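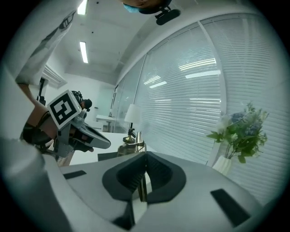
About Flededau

Flededau is a company of 7 people. We work on one question: can a machine do ordinary chores in a home or a small shop yet? The short answer is a few of them, slowly, and with someone close by.

We started in September in two rooms rented from Papadopoulos, a lamp dealer. The first job we looked at was his shop table, which had to be cleared, dusted and set out again every evening. It takes a shop assistant a few minutes. A machine has to know what each thing is, where to hold it and how hard.

Most of our work is still done by people holding grippers in their hands. A person does the chore at a table, the gripper records it, and the recording goes into training. So far we have kept 2156 recordings. Each new chore gets at least 200 before we try it on an arm. Leire Cuesta runs the sessions and Ebuka Olatunji runs the training.

Soft things, such as cloth and stems, are hard. So are tools made for fingers – scissors most of all. Picking them up is one problem and using them is another, and we treat them as two separate chores.

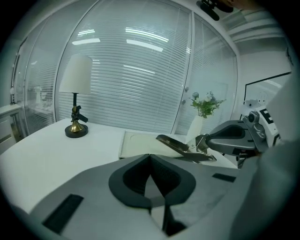 Carmela Figueroa of Prestason wrote to us that her shop would pay for a machine that did 5 dull jobs well and would not pay for one that did fifty badly. We agree, and our list is short for that reason.

We do not sell a home robot. We test chores for other firms and send them the results, including the failures. Visits are on Wednesday afternoons. Ask for Rhiannon Parri.

This site uses cookies to remember your settings. Accept / Manage choices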